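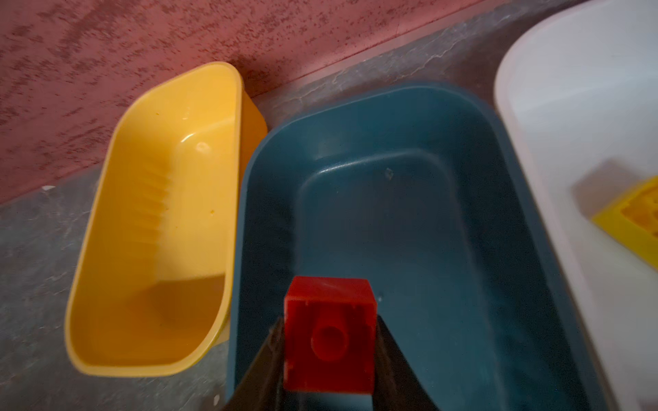
My project started as a question about why people stop putting things back where they belong, and I picked the toy library at Staniforth because I already help out there on Thursday afternoons and figured I'd get to skip the awkward emails. (I did not skip the awkward emails.) The library lends out toys to families in the neighborhood, and every toy comes home sooner or later, but the parts get mixed up in a big way. Think of a red block with a round hole in it and a plain teal tub. Does the block go in there? If there's no label, you're guessing, and I wanted to find out how people guess.

So I wrote a survey. My first version had 35 questions, and my advisor, Denise Kettle, read it and asked me who on earth was going to finish it while holding a toddler. Fair point! I cut it down to 16 and printed 400 copies, which used up pretty much my whole printing budget for the semester. Teguh Sutanto from my seminar helped me fold them, and we left stacks at Staniforth and at the Sirngate branch across town.

What I got back was messier than I'd planned for. A lot of parents skipped the rating scales and just wrote in the margins, and the margins were the best part. One mom wrote that she sorts by color because her son does. Another said she sorts by "what hurts most to step on." Grandparents mostly wanted to keep a set together the way it came in the box, even when the box was long gone. I hadn't left room for any of that on my coding sheet, so I had to redo the whole thing in June.

I also talked to Hayley Treloar, who runs the desk at Sirngate. She told me the catalog goes up to 3,000 items and the labels were written by different people over the years, so "construction" and "building" are two separate categories over there. I asked which one she uses. She said whichever one has space on the shelf.

If I did this over, I'd do fewer surveys and more sitting around watching the return desk. People told me they checked the label first, and then I'd see them walk right past it. I don't think they were fibbing, I think they were in a hurry and the bus was coming. My notes from those afternoons are in the appendix, along with the short version of the survey and the long one Denise made me cut.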